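Subject: Re: [playshed] Sorting out the block boxes before term
Date: Sep 4, 2020

Thanks for all the replies on this. I'll answer the longest one below, as it covers most of what the others asked.

> I went through the two Hemo crates at the weekend and I'm not sure the old list
> is any use. It says every box should hold the same set, but half the blocks
> in the crates aren't on it, and some of the ones that are on it I've never
> seen. Do we sort by colour or by shape? Last February we did it by colour and
> then the stars ended up all over the place.
>
> Also, can we have something proper to sort on. The carpet is hopeless. The
> cylinders roll under the shelves and I don't want to move those shelves again.
>
> And are we keeping the ribbed ones? They're harder to wipe.

On the list: ignore it. It was typed up when we only had the Coketa blocks, and the Cui ones were added later without anybody changing it. I've started a new one, which goes by what is in the crates now. So far I have 217 blocks written down, with the second crate still to finish. Please don't throw the old list away yet, as it has the shelf numbers on the back.

On colour or shape: shape first, please. Colour is easy to see from across the room and children will sort by it on their own if asked. Shape is what goes wrong. A short round block and a tall round block both get called "a cylinder" and go in the same tub, and then the box for the younger group comes up short. I'd like the new list to have these shapes as separate lines:

- star
- cylinder, tall
- cylinder, short and wide
- cube
- brick
- arch
- anything else, with a note of what it is

Colour can go in brackets after each one. If you find a block that is chipped, put it in the margarine tub by the sink and don't write it down.

On something to sort on: yes, and I agree about the carpet. A board is much better. Blocks stay where you put them, and you can push a small group to one side while you deal with the rest. A pale one is best for this, as the darker colours show up well and you can find a small block at a glance. Any flat board will do so long as it isn't warped. If you have one at home that is a decent size, please bring it, and write your name underneath in pencil.

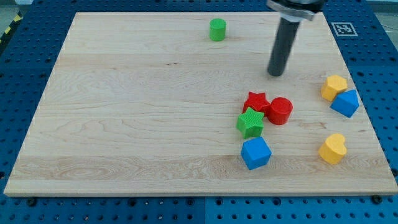 Blocks on a maple board: green cylinder on its own at the back, red star and red cylinder together on the right.

The green one is the ribbed kind I think you mean, and the red star is a good thick one, lying flat. Where two blocks are the same colour, as with the star and the cylinder, it helps to say the shape out loud to whoever is writing. I know that sounds fussy, but we had 14 crossings-out on the first page of the last list and most of them were reds.

On the ribbed ones: keep them. They do take longer to clean, but the younger group like the feel of them and they are easier to grip. Warm water, a drop of washing-up liquid and an old toothbrush along the ribs. Don't soak them. Stand them on end on a tea towel and leave them overnight. The smooth ones only need a damp cloth.

The boxes themselves are a separate matter. We have 39 clear ones from Plesumholm with lids that fit, and a stack of older ones with lids that nearly fit. I'd use the Plesumholm boxes for blocks and keep the others for the dressing-up bits, where it doesn't matter if the lid pops off. Six of the clear boxes already have labels on. The labels are wrong, so please peel them off and leave the box blank until the list is done.

What I still need from people:

1. Someone to finish the second Hemo crate. It's almost all small pieces and will take an afternoon.
2. A board, or two if they're small.
3. A roll of the wide sticky labels. The narrow ones won't take "cylinder, short and wide" on one line.
4. Any blocks that went home in coat pockets. No questions, just drop them in the tray by the door.

The shelves are staying where they are for now. If a block has already gone underneath, leave it and we'll get it out with the long ruler when the room is next cleared.

I'll send the new list round as plain text once the second crate is in, so that anyone who can't open the spreadsheet can still read it. Please reply to the list and not just to me, as I'm not checking my own messages much this week.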